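### 3.2 What people keep, and what they say they keep

Wardrobe research has long relied on asking people what they own, a method with all the rigour of asking a dog how many biscuits it has had. Our 34 households in Fitivcombe were asked in March to estimate the number of T-shirts in the home. They were then asked to go upstairs and look. The median estimate was 21. The median count was nearly double, and one household, which had declared itself "pretty minimal", stopped at 300 and asked whether it could have a cup of tea.

The gap was widest for dark garments. Plain black shirts were undercounted more often than any other kind, and their owners tended to speak of them in the singular ("my black one"), even with several in the drawer. Printed shirts did better in memory, provided the print could be seen. Once folded, a shirt shows its owner very little of its front (Figure 1), and several people told us they bought a second copy of a shirt they already had.

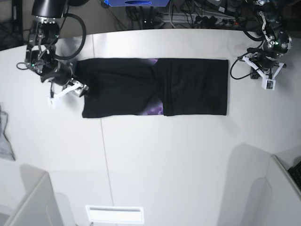 Garg's earlier work on kitchen cupboards found much the same thing with tins of chickpeas, and we follow her in calling these items "sleepers". A sleeper is owned, usable and forgotten. It differs from a discard, which is owned, unusable and defended with surprising heat. Pushpa Garg also read a draft of this section and asked us to note that her chickpeas were in date.

We coded each shirt using the Lolledex scale, which runs from 1 (worn this week) to 7 (could not say whose it was). Agreement between the two coders was good, except at level 5, "kept for decorating". By their own account, few of the people keeping shirts for decorating had decorated.

Colour was recorded by eye under household lighting, which caused some trouble. Dark green was entered as black in a number of bedrooms and corrected when the shirt was carried to a window or set beside something pale (Figure 2). Both coders now own better torches.

**Figure 1.** Black garment with a purple print, folded.
**Figure 2.** Dark green fabric next to white.
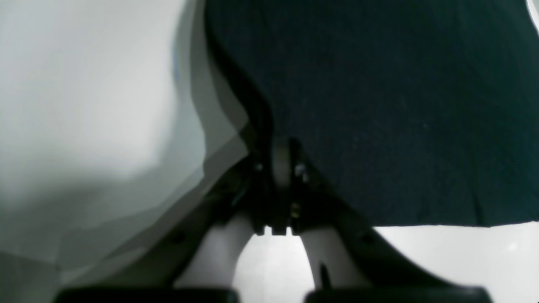
### 3.3 Limits of the count

Garments in the wash were left out, as were those being worn by teenagers who declined to come downstairs.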